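Open Day Visit Report
Intro to Automation, Unit 3
Visit date: 9 Apr 2019
Host: Amano building, Vekelgate campus

Why we went

Course requirement, one site visit per semester plus a write up. Our group picked the Prorkent open day because it was close and because they said there would be live arms running and not only slides. Two of us had been to a plant tour before (bottling line, in September) and wanted something smaller where you can stand near the thing and ask questions.

Report is put together from everybody's notes. Some parts are thin, we were split between two rooms for the first half and didn't all hear the same talk.

Getting in

Bus was late so we missed the welcome. Signed the sheet, got the safety talk: stay behind the tape, no loose straps, don't touch the table while the arm is powered, know where the stop button is. Stop button was shown to every visitor by hand, they made each of us press it once with the arm off. Good idea, we should do that in our own lab.

Max group size at a station was 20. Ours was a lot smaller by the afternoon and we got more time than the schedule said.

Talk 1: what the company does

Prorkent makes software that sits on top of small arms. They don't build the arms. Their main product right now is called Jetton, it records what a person does with the arm and then trains on the recordings so the arm can try the task by itself. We were told a simple task can take up to 500 recordings before it is worth testing. That was more than any of us guessed.

Main points from the talk
- person drives the arm, computer saves joint positions and camera video together
- bad recordings get thrown out by hand, takes longer than making them
- same task has to be recorded with stuff in different positions, otherwise it only learns one spot
- light changes mess it up more than you would think

Someone in the audience asked about speed. Answer was that speed comes last, they don't even measure it til the task works at all.

Talk 2: grippers

Shorter, more hands on. They passed around a few spare fingers so we could feel them. Questions we wrote down: how do you pick a finger shape, how much does the finger bend, what happens if you squeeze too hard. The answer to the first one was basically try it and swap it. A finger that is good for a box can be useless for a thin flap. They go through alot of fingers.

Squeezing too hard: there is a limit on motor current and the arm stops closing when it gets there. We asked what the limit was, they said it depends on the task, so no number to report.

Demo station

This was the best part. The table is white and the arm had a small camera at the wrist, with the view up on a monitor next to it. The object for our time slot was a kids guessing game, the kind with a row of characters and little flaps. Sounds silly but it is a hard object for a robot. Lots of small parts all the same red, hinges, everything close together, and the board is at an angle.

What we noted at the station
- fingers take up a big part of the wrist view
- fingers are blurry in the camera most of the time, board behind is sharper
- neighboring flaps look the same, so the cards are the only good landmarks
- cards on the board are animals, names are in French (Vache, Girafe, Lion)
- operator keeps looking from the monitor to the board and back, said the depth is hard to judge on screen

We asked why not use blocks like everybody else. Reply was that blocks are solved enough and hinged parts are not.

Wrist camera views from the station, all with the game board:
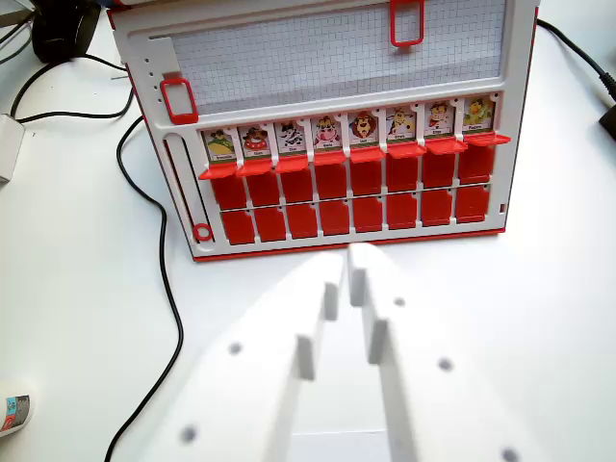
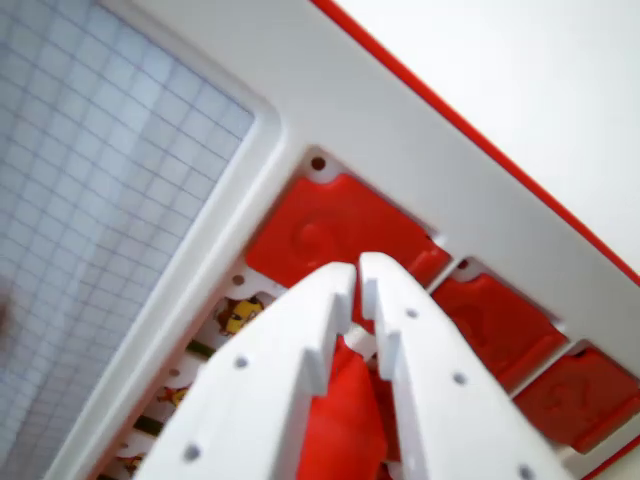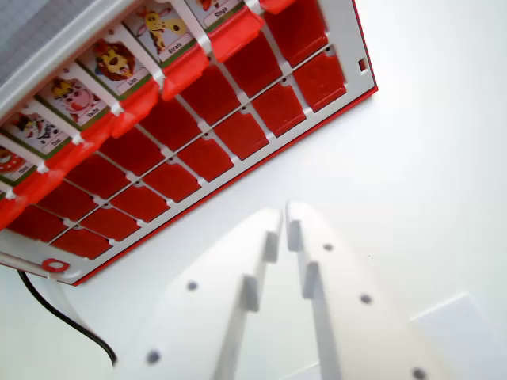
Trying it ourselves

Each of us got a turn driving, 2 minutes each. Hard! You move a small handle and the arm follows. Everyone overshot on the first try. The wrist part is the worst, your hand turns one way and you forget the camera turns with it so the picture on the monitor swings around. By the end of the turn most of us could get the fingers to a flap, not many could do anything useful with it.

Things that went wrong during our turns
- came down too fast and the safety limit stopped the arm
- went for one flap and landed at the one next to it
- one person held the handle backwards the whole time

The staff person said beginners are like this for the first day and then it gets better quick.

How it connects to class

Unit 2 was about fixed programs, where the positions are typed in and the part is always in the same place. Jetton is the opposite end. No positions typed in. The cost is all the recording time, and you can't point to a line and say this is why it missed. We talked about this on the bus and didn't agree. Half the group thinks a fixed program with a good jig would beat it for a board that never moves. Other half says sure but the whole point is that it moves.

Also the camera placement stuff from week 3. Wrist camera gets close to the work but then the gripper is in the way of what you want to see. We would like to see the same task with an overhead camera added. They have one, it wasn't hooked up for the open day.

Problems with this report

- no timing data, we didn't bring a stopwatch
- didn't write down the arm model
- talk 1 notes are from only two people
- never saw a full run by the trained software, only driving by hand, so we can't say how well it works

Still to do

Email Prorkent for the talk slides and the arm model. Ask if we can come back when a trained run is scheduled. Add the finger sketches from talk 2 as an appendix, they are in the paper notebook and need scaning.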